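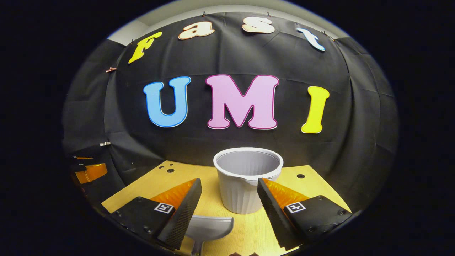
Cut-out letters pinned to black cloth, the easiest backdrop going.

I threw my sister a surprise party in June and learned more about paper letters than I ever wanted to know. I'd priced the ready-made banners first (yikes!), then remembered there was a stack of card stock in the closet left over from a school project, and off I went.

My first batch was awful. I drew skinny, elegant letters, the kind you'd see on a wedding invitation, and from the couch you couldn't read a single one. So I called Tracey Kershaw, who ran the craft table at the Marsden library for years, and she laughed at me for a good long while. "Fat letters, hon," she said. "Fatter than you think."

She was right, of course. I drew them chunky, with round corners, and glued each one onto a second sheet in a darker shade so it had a border. It took me two evenings and more than six cups of tea. My scissors hand was sore for days!

Spacing is where I still go wrong. I used to measure everything with a ruler, and it always looked stiff. Now I lay the whole word out on the rug, squint at it from the doorway and shove things around until I like it. A little tilt is fine. Pin the middle letter first, then work out to the sides, and keep the pins near the top edge so the bottoms can lift a bit.

My sister kept hers, by the way. It's still up in her hallway, minus one R that the dog got.

More from Home & Weekend
Three suppers from one roast chicken
A slow afternoon in Drimis
Why I gave up on matching napkins
Letters to the editor, October 2026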